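Cirnus put-away kit — for lost property, loan stores and back rooms

Price: 1310 for the pair of hand grippers, charger and shelf stand
Hire: 78 a month, minimum three months
Made by Paltumico, sold and looked after by Willano

Hello, I'm Sunita Maurya and I look after the product pages here at Willano. Before that I spent six years on the front desk and in the stores of a serviced office building, so when the Cirnus came in I was the one who got to play with it first (lucky me). What follows is what I'd want to know before spending the money.

The job it's for is a dull one. Any building with a lot of people passing through ends up with a mountain of small things that need putting somewhere. Umbrellas, chargers, glasses cases, scarves, the odd single glove. Somebody has to pick each one up, decide where it goes, put it there and then remember they did. In my old place that was the last half hour of everyone's shift, and it was always the person on the late desk who got stuck with it.

With the Cirnus you do the picking up and putting away with a gripper in each hand, and the kit keeps the log. It learns your drawers as you go. Once it knows them, the same log can be passed to the Cirnus arm, if you ever buy one, and the arm does the repeat jobs overnight from what your own staff have shown it. Plenty of our customers never go that far. They like the log and they stop there, and that's fine by me.

What it's like to use

Odd for the first morning! You reach for things too early, because your hands think they're shorter than they are. By lunch I'd stopped noticing. Small and slim things are easy. Folding umbrellas are a good one to practise on, as they're firm enough to grip and they don't roll far if you let go. Soft scarves took me longer, and I still wouldn't pick up a full mug with it.

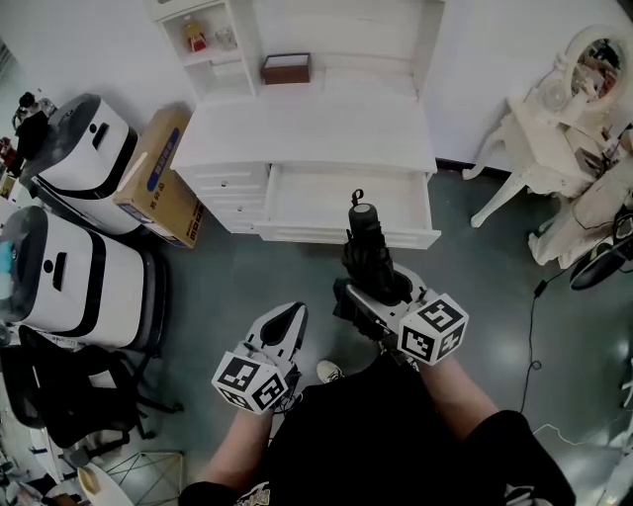 Drawers are where people get impatient, so go gently. Open the one you want all the way before you fetch the item, and give yourself room to stand square to it. I used to try to do the drawer and the item in one go, and I ended up with my elbow in the cabinet more than once. Leave the drawer open until you've let go and moved your hand clear, then shut it. The log marks the item as stored when the drawer closes, so if you change your mind halfway, put the thing back where you got it and press the cancel button on the stand.

You don't need special furniture. Ordinary cabinets are what it was made for, and that was a big part of why we took it on. The first kit we ever looked at (a different maker, I'll be kind and leave them out) wanted a whole wall of its own lockers.

What changes for your people

I want to be straight about this bit, as it's what I get asked on the phone more than anything. Does it mean fewer staff? At the places I've visited, no, but it does move the work about. Urbonaitė, a small letting firm that runs two buildings, have had theirs since May. They used to share the tidy-up between everyone and now two people do it, both of whom asked to. The others were glad to be shot of it. One of the two told me she missed chatting while she sorted, and they've since moved her session to four in the afternoon so the desk is still busy round her. I thought that was a nice fix, and it cost nothing.

The other change is that the log can see how long each job takes. Please talk to your team about that before the box arrives. You can turn timings off in the settings, or have them shown only to the person doing the work. We send every kit out with timings off. My own view — and Paltumico don't entirely agree with me — is that most teams should leave them that way.

Allow time for it, too. Showing the kit a new set of drawers is proper work and ought to be on the rota, with a break in it. I'd say no more than 90 minutes at a stretch. Your wrists will tell you the same.

The practical stuff

Battery: a full shift for me, charged overnight on the stand
Log: holds up to 200 drawers or shelves, each with its own name
Hands: one size, adjustable strap, left and right are marked inside
Cleaning: damp cloth, nothing with bleach in it
Training: one visit included, a half day, for up to four people
Guarantee: two years on the grippers, one on the battery

Things I'd change: the charger lead is too short, and the beep when an item is logged can only be made quieter, never switched off. I've passed both on. There's a longer lead in the spares list for now.

Returns are free in the first month if you bought it, and the hire kits can go back at the end of any month once your three are up. If you'd like to try one before deciding, ring the Willano desk before noon and ask for me, and bring a bag of your own bits and bobs when you come. It's much easier to judge with the things you really handle.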